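Section 4: Arranging Your Counter and Bringing the Bread Station to Life

Welcome back, and well done for getting this far! With the Tirach two-slot toaster unpacked and wiped down, it's time to find it a proper home. Take this section slowly – a counter laid out with a little care on the first morning saves a great deal of shuffling later on.

1. Clear a stretch of counter near an outlet. You'll want at least 99 square inches for the toaster alone, and more if a toaster oven will be living next door to it.

2. Set the toaster down with its slots facing straight up and nothing stored over them. 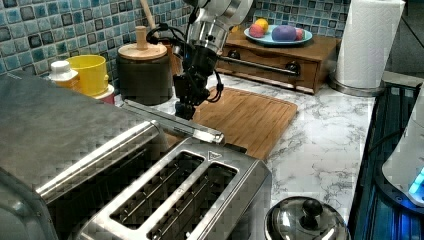

3. Pick a spot for the cutting board next. Bread makes crumbs, and crumbs travel, so the board and the toaster should be near neighbors. A bamboo board with a raised rim, set down just behind the toaster, is a very pleasant arrangement for slicing a loaf and dropping the pieces straight in. If you lay it at a bit of an angle, as we like to, your knife hand gets some extra elbow room too.

CAUTION: Never leave the board, a towel or a bread bag lying across the slots, even when the toaster is off.

4. Move the everyday things to the back wall. Canisters, mugs, the spoon crock and the cereal box all line up against the tile, which leaves the middle of the counter free for the board. Put whatever you reach for most on the side of your stronger hand.

5. Check your cords. Keep them away from hot surfaces, and unplug the toaster and toaster oven when breakfast is over.
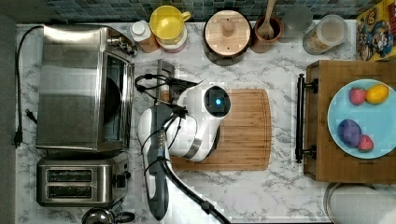 Guilan Hou wrote to us in November that she had tried the back row both ways, and she would tell anyone to keep the cereal at the far end from the toaster oven – "the cardboard gets warm, and then I worry all through my coffee." We've followed her advice in our own kitchen ever since.

6. Run the toaster empty once on a medium setting, with a window open. A faint smell is normal the first time. Let it stand for 90 seconds before you run it again.

7. Wipe the board with a damp cloth and dry it standing on its edge. If yours has a juice groove, run a corner of the cloth all the way along it (crumbs do love to settle in there). Don't soak bamboo, however tempting a full sink may be.
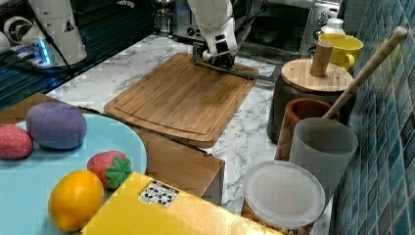

Fig. 3. Bamboo board with juice groove; canister, spoon holder and cup kept to the side.

NOTE: A little food-grade mineral oil rubbed along the grain now and then keeps the board looking its best. Leave it overnight and buff off whatever remains in the morning.

For emptying the crumb tray, go on to Section 5.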